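Leave the bed alone
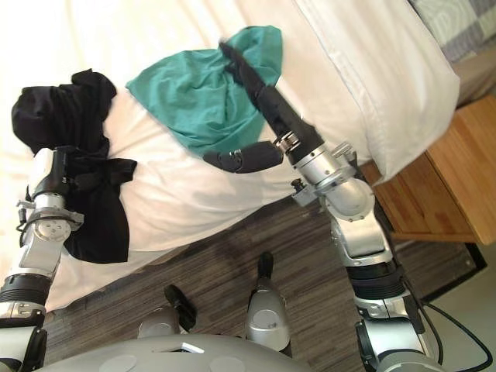
A white bed and some black cloth.

I was brought up to make the bed before breakfast. Not after, before. My mother held that a person who came downstairs leaving an unmade bed behind them had already lost the day, and she'd send us back up, toast or no toast. Four of us in two rooms at the top of a thin house in Ultdale, all tugging at blankets at half past six in the dark. January was worst. You could see your breath.

So it has taken me most of my life to say this in print. I don't think it matters. I think we should stop.

Not washing the sheets, before anyone writes in. Wash the sheets. I mean the daily business of pulling everything flat and tight and tucking it under, so that a thing made for lying on looks as though it has never been lain on. Who is it for? The door is shut. The people who sleep there are out all day. The cat, if there's a cat, undoes it by nine.

I put this to my neighbour Lieselotte Stöcker over the fence and she was quite cross with me. She is 47, a night nurse, makes her bed at two in the afternoon when she gets up and says if she didn't she would get straight back in it. Fair enough. That's a reason. Most people I ask don't have one. They say "it looks nice" and then when I ask when they last looked at it they go a bit quiet. One man said his wife likes it. His wife said she thought he did.

What gets me is the moral side. Nobody thinks you a bad person for leaving the kettle off its stand. But the bed! Slovenly, that was the word in our house. There was a girl in my class whose mother let them just throw the covers back and we spoke of it like a prison sentence in the family. She's a magistrate now as it happens.

And the corners. I did hospital corners for thirty years, the fold and the tuck and the second tuck, and then kicked them out every single night because I can't sleep with my feet pinned. Every night! Tuck, kick, tuck, kick. I worked at Grube then, the big laundry on the Nulmont road, so I was folding other people's sheets all day as well and coming home to my own. You would think it might have struck me sooner. It did not. I folded a flat sheet with a woman called Juma on the other end for six years and we had it down to a few seconds, walk in, corners, walk out, and I don't believe either of us ever asked what for. Well, hotels. It was for hotels. A hotel bed I understand, you're paying and you want some sign that the last person has been cleared off it.

But a house isn't a hotel. That's really my whole arguement and I could stop there.

I won't though, because of the cushions.

When did beds get cushions? We had a pillow each. Now I go to my son's and there are 6 on the bed besides the pillows, some of them shiny, one like a sausage, and a sort of runner across the bottom which I am told is a throw but which must not be thrown. At night the whole lot comes off onto the floor. In the morning it goes back. I asked my daughter in law how long it took and she said no time at all, then I stayed the weekend and heard her through the wall. It was not no time at all.

Shops have a lot to answer for. You can't buy a plain set now without a picture on the packet of a room where evidently no one has ever had a cold or read the paper or eaten toast. We go home and try to live up to the packet. Men too, I notice, the young ones, which I suppose is progress. Equal shares of a pointless job.

I know what the other side says because I've had it all from my sister. It gives you one thing done. It's a small order at the start of the day. If you can't manage the bed how will you manage the rest. I've some time for this when a person is low. I was low myself the winter after I left the laundry and there were mornings when pulling up the eiderdown was the only thing I did before dinner, and I was glad of it. I wouldn't take that off anybody. But it was mine to do or leave, that's the difference. A thing that helps you when you are down is one matter. A thing you get shouted back upstairs for is another.

There's the airing too. My grandmother, who was stricter than my mother on every point you could name, never made a bed before noon. Covers right back over the rail, window open, whatever the weather. A bed wants to breathe, she said, you've been sweating in it all night. So you had two women in the one family, one saying before breakfast and the other saying never before twelve, both quite sure the other was raising savages. We children did it my mother's way at home and my Gran's way in the holidays and came to no harm from either.

So what do I do now. I throw the covers back and open the window. Some time in the evening, over a cup of tea, I remember, and shake the quilt out once – once – and that's it. No corners. Sheets changed on a Sunday or near it. Two pillows, no cushions, a blanket on the chair if it's cold. The first week I felt I'd left the gas on. Kept going up to look. By the second month I had stopped going up, and I would say I have gained ten minutes a day, which I spend on the back step with my tea doing nothing, and I reccomend that a good deal more.

My sister came to stay in the spring. She made mine while I was in the bath. Corners and all, tight as a drum, I could barely get in. I said thank you, and then I kicked them out.

24 Jul 2002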